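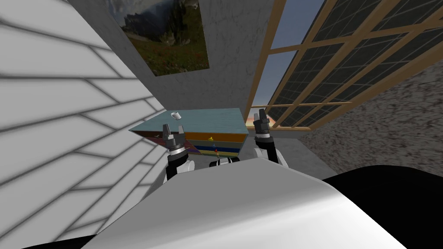
Figure 2. Simulator view from the head position, both grippers open, cup on the chest of drawers.

4. Rehearsing a room task before the shift

This section applies to supervisors and room staff at sites where the Wurnesex two-arm unit puts away and sets out small items. Every new task is run in the simulator before the unit is sent to a real room. The simulator is installed on the workstation in the linen office. Staff who have completed the Tarnillow induction may run a rehearsal. Only a supervisor may release a task to the floor.

4.1 Before you start

The room model must match the room type on the work order. Furniture positions in the model are taken from the last survey. If a chest, bed or table has been moved since then, request a new survey and stop at this point.

Note: Wall pictures and window views in the model are for orientation only. They are not updated when a room is redecorated.

4.2 Running the rehearsal

1. Log in with your own staff number. Rehearsals run under a shared login cannot be released.

2. Open Rooms, select the room type, and load the task from the work order.

3. Switch to the head view. Both arms must be visible, with a gripper on each side of the target furniture. If only one arm is visible, select Reset Pose and wait for the ready tone.

4. Check the item on the target surface. For the cup task, one cup stands upright on top of the chest. Remove any other item from the model.

5. Check that both grippers are open. If either is closed, select Open Both.

6. Set the arm speed to 25 percent. Higher settings are locked until the task has been released.

7. Select Run. Keep one hand near the space bar, which pauses the simulation.

8. Repeat until the run counter reads 20. Item positions vary slightly from run to run.

9. Read the score. A task passes at 94 percent or higher. Save the report under the work order number.

Caution: Do not edit the grip force to raise the score. A force that works on the model cup can crack a real one. Send a failed report to the Carrasco service desk with the grip settings unchanged.

4.3 Releasing the task

1. The supervisor opens the saved report and plays back every failed run.

2. If a gripper touches the furniture in any run, the task is returned to step 2 of section 4.2, whatever the score.

3. The supervisor selects Release and enters the floor. The task appears on the unit at the next dock.

4. For the first shift after release, a member of the room staff stays with the unit and carries the stop pendant.

Warning: Stay out of reach of both arms while the status ring is lit. The stop pendant must be in the hand. It must not be left on the cart.

4.4 Changes to staff duties

Room staff no longer collect or set out cups in rooms assigned to the unit. They still strip and make beds, clean bathrooms, and inspect the room before it is marked ready. A room handled by the unit is inspected to the same checklist as any other.

Rehearsal time is working time. Enter it on the timesheet under code R, separately from room hours. It does not count against the room quota. At the Drosdale site, rehearsals are scheduled between 1:00 and 2:30 p.m., when the linen office is free.

Staff assigned to the stop pendant are not given rooms of their own for that shift. If the unit is withdrawn during a shift, its rooms are divided by the supervisor and the quota is adjusted on the same day.

Questions about duties or timesheet codes go to Amancay Toledo, shift planning. Questions about the simulator go to the service desk.

4.5 Rehearsal faults

Item falls through surface: Reload the room model. Discard the run.

Arm stops short of the item: Check that the room type is correct, then select Reset Pose.

Score missing from report: The report was saved before the counter reached its limit. Run the full set again.

Release button gray: The login does not have supervisor rights, or the survey date has expired.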